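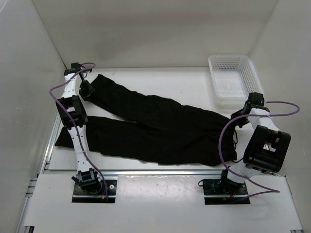 Black pants lying flat, white basket at the corner of the table.

Grustetti Care Label Collection

Welcome, and thank you for stopping by! This is a collection of 704 washing and care labels, typed up by hand from clothes that passed through the Fleltalton thrift shop, along with the small notes we made as we went. Lewis Morrison started it one September with a notebook and a very patient lamp, and Lihua Jia turned the notebook into a proper table, for which we are all still grateful.

What's inside

labels.csv has one row per label, with the garment type, the fiber content as printed, the wash temperature, the drying advice and any wording that didn't fit elsewhere (there is more of that than you might expect, and some of it is lovely).
makers.csv lists 63 maker names. Dolitz and Van Acker turn up often, and Van Acker changed its label wording partway through, so please look at the version column before you compare anything.

Spelling is kept exactly as printed, mistakes and all. Where a label was too faded to read we wrote "illegible" and left it there, even when we had a pretty good hunch. Symbols are written out in words, so a crossed-out iron becomes "do not iron."

Known gaps

Wool is thin on the ground, with only 38 rows, and baby clothes are missing altogether. Temperatures are in whatever unit the label used, and we haven't converted them.

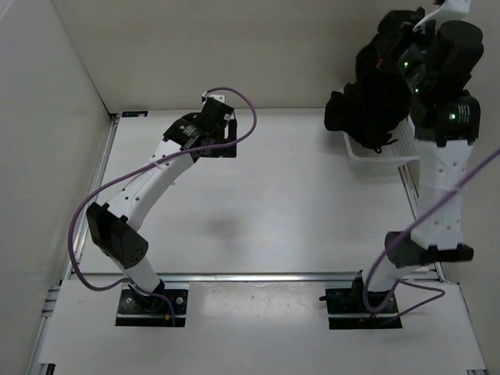 Can I add labels from my own closet?
Please do! Type them in the same column order, put your initials in the last column, and send the file to Lihua, who merges new rows whenever she has a free evening.

Version 2 fixes the doubled rows under "linen blend."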